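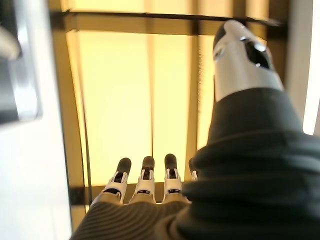
Mitali Fakir asked on the way out whether a hand with that many joints is ever worth the trouble when a plain two-finger grip would do, and I promised her I'd put something in the notes!

So, our visit to the Gornik open day. The short answer we got from Bastien Charpentier was "it depends what you hand it," and I'd like you to chew on that before we meet again (bring your sketches from June, please). Think about the thumb first, and where it sits against the other fingers. All 23 of you should have the Hamden reading by now, and page 51 is the part that matters most – the rest is lovely but you can skim it.

Questions about the handout: Huguette Hamel, Robotics Office
Last updated: Wed 31 July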